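Has anyone gotten self-supervised grasping to work with pushes mixed in?

Posted in October by Gillow

I'm trying to repeat a result for my thesis and I'm stuck. The method learns two things together, pushing and grasping, from one overhead view of a bin, and the only reward is whether the gripper closed on something. Pushes get no reward of their own. The idea is that the arm figures out by itself that shoving a stick away from the wall makes the next grasp easier.

I'm using painted sticks in a gray bin, reddish-brown and dark green ones, and I've done 960 tries so far. Grasp success sits at 70 percent when the sticks are spread out and drops badly when two of them lie side by side. It hardly ever picks a push, even when a push is clearly the right move.
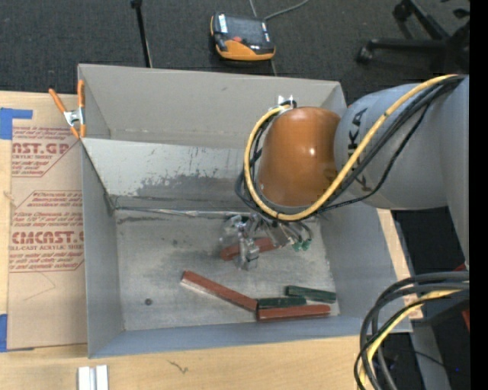

I drop the sticks back in by hand after each round, and I don't sort them or straighten them. My discount is 0.5, same as the write-up I'm following. Should I just give pushes a small reward and be done with it, or is that cheating?

Shengli Qin
Tuesday

Not cheating, but you'd be testing a different claim, so say so in the thesis. I went through this on the Ploslow setup last year and my pushes were dead until try 900 or so of training, then they slowly came up. The trouble was exploration. My random action rate had decayed way too fast, so the network decided early that pushes were worth nothing and never got enough of them to change its mind. Slow the decay down and force a push after 2 failed grasps in a row – that second part helped me more than anything.

Also, look at your labels for sticks touching each other. If the gripper closes on a pair and lifts both, does that count as a success? Mine did for weeks, and of course it saw no reason to separate them.

Bomau

what gripper is it? had the same thing and it was the fingers being too fat to get between the sticks. changed fingers, number went up. didn't touch the code

Lu

I'd go with Shengli on the decay, but I'd try one thing first. Save a bunch of camera frames where you think a push is right and plot the predicted values for both actions over the whole bin. If the push map is flat everywhere, it hasn't learned anything and you need more push data. If it has bumps in sensible places that just lose to the grasp map, then a small push reward for a real change in the bin might be enough. Set the threshold well above your camera noise, though – marks and shadows on the bin floor flickered enough to earn mine free reward for pushing air, and I lost a whole weekend of training to it.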